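The Box for Things That Need Boxes

I have moved apartments five times, and every time I swear I'll get rid of things first.

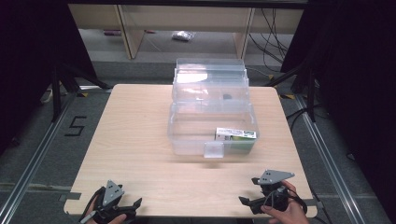
Clear plastic, hinged lid, plenty of room left.

The trouble starts with the warranties. I own a folder of 56 instruction booklets, and I could match maybe a dozen to anything I still have. One is for a Ronach coffee grinder that died in my second apartment. The booklet is in perfect shape. The grinder, as I recall, smelled like a tire fire.

My friend Ainhoa moves with two suitcases and a plant. She came over in July to help me sort and lasted until 3 p.m., when she found the drawer of cords. She held one up and asked what it went to. I said it might be important. She put it in the trash, and I took it out again after she left.

Then there are the keys. I have keys to a storage unit I stopped renting, a bike lock with no bike, and a mailbox in a building they've since torn down. I paid $405 to the movers last time, and some of that money went toward carrying those keys up three flights of stairs.

The books were easier than I expected. I gave away most of the cookbooks, kept the one with the gravy stain, and then bought two more on the way home from the donation place.

Next up is the closet in the hall. Ainhoa says she's busy that week. I haven't told her which week yet.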